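Kullside Shared Workshop – Members' Forum
Topic: Worn finger pads on the Skatness gripper

lboyer
Members are advised that the rubber on both pads requires replacement. The left pad is torn along its lower edge. I propose bonding new rubber to the existing blocks.

maarja_r
I must disagree. The corners of the right block are chipped, and a small metal tip is hanging beneath it. New blocks should be made before any rubber is ordered.

lboyer
The nicks are cosmetic, in my view. The budget is $44.

v.lemaire
Please check the brass bushings as well – they should stay in place while the pads are removed. Current condition is attached for the record.
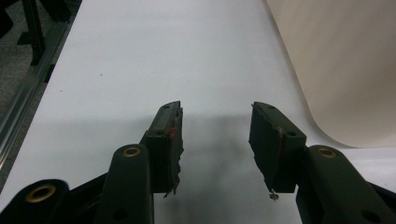

Replies (4 more)

maarja_r
Noted. I will draw up new blocks with the same screw spacing.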